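How to Follow a Transfer Rumor Without Getting Fooled
Updated August 2023

Every window produces hundreds of stories about players who never move. If you support a club like Mastby, you may see the same midfielder linked with you, dropped and linked again in a single afternoon. The steps below will help you sort the reports worth reading from the rest.

1. Find the first report

Most rumor pages repeat something published elsewhere. Look for "as per" or "according to" near the top and follow it back until the trail stops. If five sites all point to one article, you have one source. Read that article in full, including the lines the others left out.

2. Check the verbs

"Monitoring" and "admire" mean very little, as clubs watch players all year. "Have made contact" is stronger. "Have bid" is stronger again, and it can be checked against what the selling club says. Be careful with headlines — they often use a firmer verb than the story under them.
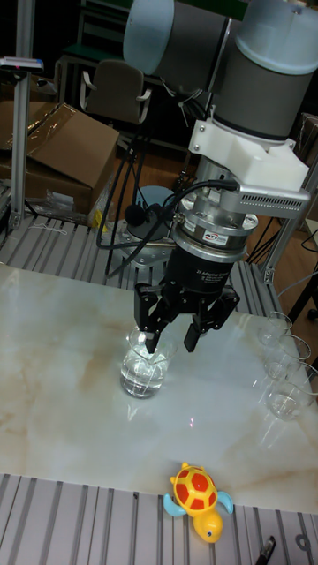

3. Look at the contract

Find out how long the player has left. A club holding a long deal can ask for almost anything, while a player with under a year to go may be cheap or may simply wait and leave for free. Check for a release clause too, and whether it only applies in certain months.

4. Look at the squad

Count the players already in that position. When Mastby were linked with a left back from Bangera last year, they already had two senior left backs under contract and had not listed either for sale. The story was gone by October.

5. Ask who gains

An agent working on a new contract is helped by outside interest. So is a selling club that wants a second bidder. Neither makes the story false, but give it less weight until the buying side is quoted.

6. Keep a simple log

Use a spreadsheet with columns for date, player, source, claim and result. Mine has 433 rows, and sorting by source shows quickly who gets deals right. I mark a claim as correct only when the club announces the signing. Loans go on a separate sheet — the terms change too often to compare them with permanent moves.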